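Ticket: Vesus hand gripper, trash pickup task, demos failing on import
Site: Buenaventura
Status: Solved (yay!)
Opened: 17/02/2019

Problem: Prerov throws out our one-handed demos at the width check. Target is 400 per task and the counter sits at 5, even after a full session. Log says "finger width flat during grasp".

Tried first: restarted Prerov, reloaded the task file, swapped the cable. No change. Then I pulled up the raw video and the grasps look great!

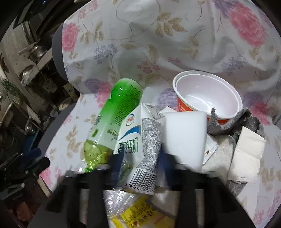

Grasp on the milk carton, one blue pad on each side.

So the hands are fine and the video is fine. That left the width signal. I dug through the import settings and found the smoothing window set to 400 ms, left over from the Trurkuvport build back in June. Quick squeezes on light trash were getting ironed right out of the curve. Set it back to default, ran the import again, and the demos came through. So happy with this one!

Also checked the drop end of the task, where the bin has to stay in view between the fingers before release.

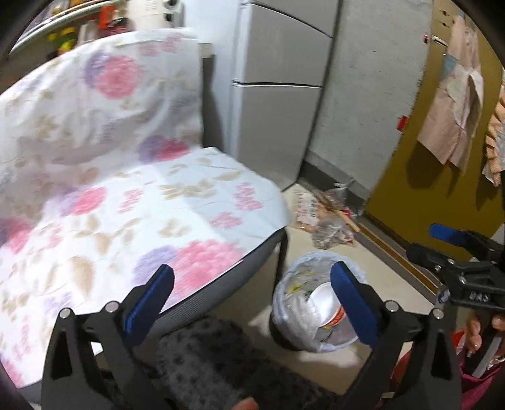

Lined bin between the fingers, second gripper at right.

Bin view passes too. Please keep the approach slow over the bin, the policy learns a much nicer release that way.

Still open: two-gripper takes need their own import profile. I'll start a new ticket for it.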